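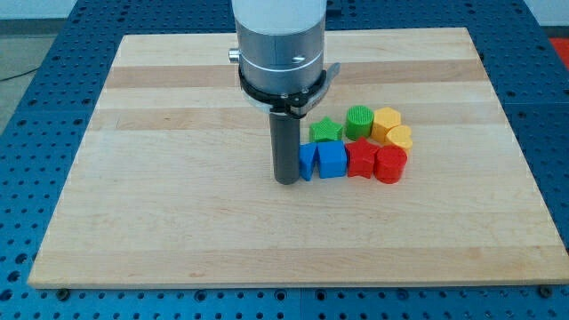 How often should a wooden chopping board be oiled?

Once a month is enough for a board in daily use. A new board needs more: one coat a day for the first week, then one a week until the end of the second month.

Caring for wooden boards and worktops
Guidance for tenants and kitchen users, Nogueira Housing Trust

This page explains how to clean, oil and repair the wooden boards and worktops supplied with Trust kitchens. It applies to all homes at Dedano Court and to the shared kitchens at Zellar House. Homes with stone or steel worktops are covered by leaflet 435, available from the housing office.

What you will need

Food-safe mineral oil
Two clean cotton cloths
Fine sandpaper, 240 grit
Washing-up liquid and a soft brush
Coarse salt and half a lemon, for stains

Do not use olive oil, sunflower oil or other cooking oils. They turn sticky in the grain and begin to smell after a few weeks. Furniture polish and varnish must not be used on any surface that touches food.

Daily cleaning

Scrape off any scraps and wash the board by hand in hot water with a little washing-up liquid. Wash both faces, even if only one has been used, so that the wood takes up water evenly and is less likely to warp. Rinse, wipe with a dry cloth and stand the board on its edge until the following morning.

Boards must not be left to soak and must not go in the dishwasher. Keep one board for raw meat and fish and another for everything else.

Removing stains and smells

Sprinkle coarse salt over the mark and rub it with the cut side of the lemon, following the grain. Leave for ten minutes, rinse and dry. Beetroot and turmeric may need a second treatment. Onion and garlic smells usually respond to a paste of bicarbonate of soda and water, left on for the same length of time.

Oiling

1. Check that the wood is fully dry. A board washed in the evening should be ready by 8 the next morning.
2. If the surface feels rough, sand lightly along the grain and wipe away the dust with a barely damp cloth. Allow the wood to dry again.
3. Pour a small pool of oil, about the size of a two pound coin, on to the middle of the board.
4. Spread it with a cotton cloth, working along the grain and out to the edges. Include the sides and the end grain, where most splits begin.
5. Turn the board over and repeat.
6. Leave for at least four hours, or overnight if possible.
7. Wipe off any oil left on the surface and buff with the second cloth.

Worktops are treated in the same way, except that only the upper face and front edge can be reached. Take particular care around the sink and behind the taps.

Mineral oil does not dry hard, and used cloths can be washed in hot water. If you have used linseed or another drying oil on other furniture, lay those cloths flat outdoors to dry before throwing them away, as they can catch fire if left in a heap.

When to ask for a repair

Hairline cracks may be left, provided they are oiled. Report any crack wide enough to hold a coin, any black mark that remains after sanding, and any worktop joint that has begun to open. Boards with deep cuts that cannot be sanded out should no longer be used for food.

Requests may be made at the Pillport office or by telephone on extension 2289. Please have your tenancy number ready. Replacement boards are supplied free of charge once in each tenancy; further boards are charged at cost.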